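# Can a Machine Clear the Counter Yet?

*18 Apr 2025*

The kitchen has long been the place where household robots are promised and where they most often fall short. Factory arms have welded and painted for decades, yet the job of moving a vegetable from a mat to a plate remains a subject of active research. At Drurngate, an institute that studies automation in homes and small workshops, this gap has become the focus of a program known as Fumholm.

The program began in December with a deliberately modest list of chores. Researchers selected 10 tasks that most adults perform without thought, among them setting an item on a plate, closing a drawer, and wiping a surface. Each is practiced first in simulation, where a kitchen can be reset in a moment and a dropped dish costs nothing.

"People expect us to begin with cooking a meal," said Shahla Amini, who directs the program. "We begin with picking something up. Until that is dependable, the rest of the recipe is of little use to anyone."

In the most recent round, the simulated robot attempted 281 pick-and-place trials with produce. Smooth, curved items proved the most difficult. An object that is wider at one end than at the other tends to turn as the fingers close, and a grasp that looks sound at first may fail when the arm begins to lift. The choice of a hand with several fingers, in place of a simple two-jaw gripper, was intended to address this problem. It has also introduced another, for every additional joint must be controlled.

Nam-gil Shin, who oversees the simulation work, notes that appearance presents a separate challenge. Real kitchens contain patterned tile, veined stone, and printed table goods, and a vision system must learn that a picture on a mat is not an object to be grasped. The institute therefore varies its counters and furnishings widely from one trial to the next.

Industry has taken a more cautious view. Honari, a supplier of packing equipment, has placed 2 robotic stations on its own shop floor, both assigned to sorting parts of known size. Vitalii Bilyk, the plant's operations manager, considers the arrangement useful but narrow. "If the bin moves, a person still has to come and look," he said.

Yoon-hee Yook, an occupational therapist who advises Drurngate, urges the field to keep its eventual users in mind. Many of her clients have limited grip strength. For them, a machine that could reliably carry food from the counter to a plate would be of greater value than one that performed a dozen chores unevenly.

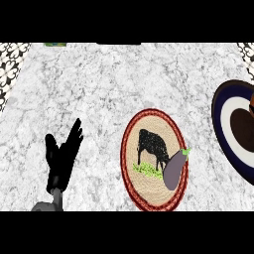
The institute plans to move its strongest tasks to a physical test kitchen once the simulated results are steady across all of its room layouts. Ms. Amini declined to name a date for home trials.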